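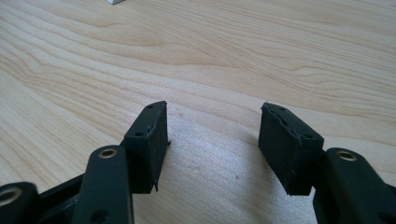

Do I need any experience to take part?
Previous experience is not required. All applicants aged 18 or over who can work seated at a table for the length of a session may apply, and instructions are given at the start.

Call for Participants: Desk Storage and Tidying Sessions
Nultbridge Center for Household Studies, Jedalthorpe

The Nultbridge Center invites residents of Jedalthorpe and the surrounding district to take part in a series of tabletop tidying sessions. The series forms part of the Mitau Project, a study of how people arrange printed matter on desks and in small work areas. Sessions will run through October.

Participants will work at a table with a small selection of ordinary desk items, including magazines, booklets and folding stands that open out to different widths. They will be asked to open and close a stand, place reading material in or beside it, and return the table to a given arrangement. Some tasks are repeated with the stand in a different position. Participants may use whatever order of work they prefer unless the session leader states otherwise.

Reading material is supplied in several languages. It is not necessary to be able to read it. 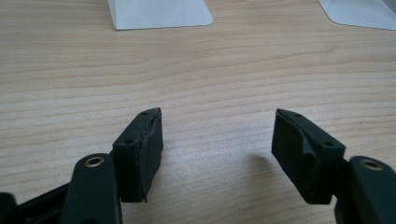
Conditions of Participation

Each participant attends 3 sessions. Sessions begin at 10 a.m. or 2 p.m. and are held in Room 148 of the Noguchi Building. The room is carpeted and may be entered from the ground floor without steps. Applicants who require a particular chair height should say so when applying.

Participants must be able to grasp and lift light objects with both hands. Glasses or contact lenses may be worn. Food and drink should not be placed on the table during a session.

A payment of $100 is made on completion of the full series. Participants who withdraw early will be paid for the sessions they have attended. Travel costs are not reimbursed.

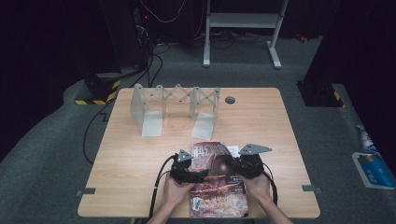 Table in use, with the folding lattice stand toward the back and a magazine at the front.

How to Apply

Application forms are available at the reception desk of the Noguchi Building and may be returned there by 5 p.m. on any working day. Please state your preferred session time and list any dates on which you are unavailable. Incomplete forms will be returned to the applicant.

Places are assigned in the order in which completed forms are received. Applicants will be notified of the outcome in writing. Current employees of the Center are not eligible to apply.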